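Home Organization, Level 1
Handout for Unit 4: Small drawers on the desk
Instructor: Ghislain Gill

Please read before the class and bring one small drawer unit from your home. It can be any material, but it should stand on the table by itself.

1. Empty first
Take out everything and put it on a towel. Do not sort inside the drawer. Last term Nithin Poduval tried this way and after one hour he had the same mess in different order.

2. Give each drawer one job
Top drawer: things you touch every day (pen, keys, glasses).
Middle drawer: things of every week, for example stamps or batteries.
Bottom drawer: cables and papers you must keep. Thin things like wire catch easily between two drawers, so lay them flat and close slowly.

3. Opening and closing
A light unit slides on a smooth table when you pull. Hold the side with one hand and pull the knob with the other. 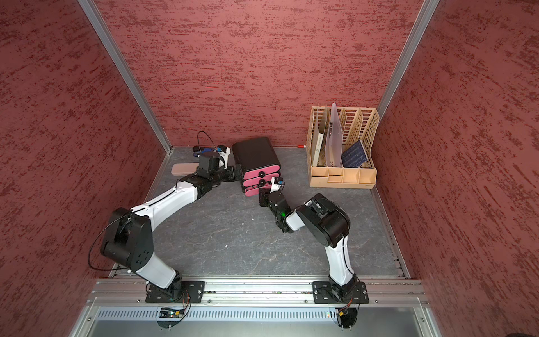
If the drawer has two knobs, pull always near the middle line — otherwise it goes crooked and stops. A bottom drawer which stays a little forward is usually too full at the back.

4. Homework
Write a list for each of your drawers, maximum 31 objects in total. Wayne Ross will collect the lists at the start of Unit 5.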